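Pre-session checklist, hand-held grippers, home tasks
Calitz site notes, revised December
14 shares | 3 comments

Go through the list before every recording block. Mark each line OK, Fix or Stop. A Stop on any line means the pair goes back in the case and the block is moved.

1. Battery
Both grippers above the green line. Swap at the start of the block, never in the middle of a take.
Result: OK. The charger in the second case is slow, so put those packs on the night before.

2. Jaws and fingers
Open and close each gripper 10 times. Fingers should meet evenly along the tip. Look for lint at the base of the fingers.
Result: Fix. Lint on the left unit after the towel block. Picked out with tweezers, then OK.

3. Screws and pivot caps
Check by hand that nothing turns. Do not use thread lock on the caps.
Result: OK on both.

4. Lens
Wipe with the dry cloth only. No spray in the home.
Result: OK.

5. Trigger feel
Squeeze slowly from open to closed. The jaw must follow with no step or lag. If it sticks, the robot will be taught the stick along with the task.
Result: OK. Right trigger a little stiff for the first few squeezes.

6. Wrist straps
On, and snug. Long sleeves pushed up past the strap.
Result: Fix. One strap worn at the buckle. New one ordered from Komurer.

7. Floor and walking room
Clear a path on the working side of the bed or table. No cords, no shoes, no pets in the room. The operator steps sideways a lot in folding tasks and does not look down.
Result: OK after a rug was rolled back.

8. Work surface
Bed tasks: sheet pulled flat, clothing spread where both hands can reach it without leaning a knee on the mattress. Check pockets for pins and coins.
Result: OK. Patterned clothing on a patterned sheet is allowed, but note it in the log. 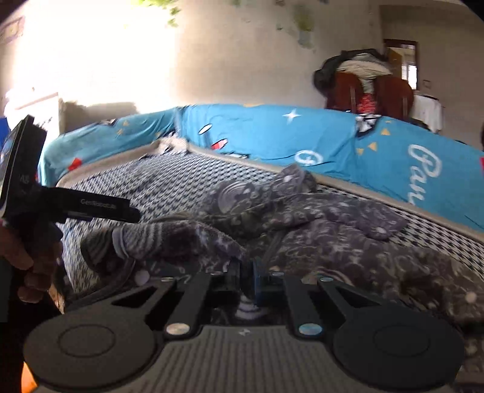 9. Light
Strong daylight on a wall is accepted if the cloth and the fingers stay clear. Draw the curtain if they don't.
Result: OK.

10. Operator breaks
Stop after 32 takes or when the hands get tired, whichever comes first. Eight minutes off the grips at the least.
Result: OK.

Comments

Phùng: Could item 5 be split by hand? I had a left trigger that lagged and a right one that was fine, and a single OK hid it for a whole block.

Reply from the site desk: Yes, next revision will have two boxes. Until then write L or R next to the result.

Grornico: Same request for item 2, please.

Related
Case packing list, two-gripper kit
Remote arm station: daily stop-button test
Folding tasks: when to discard a take
Cleaning finger pads between homes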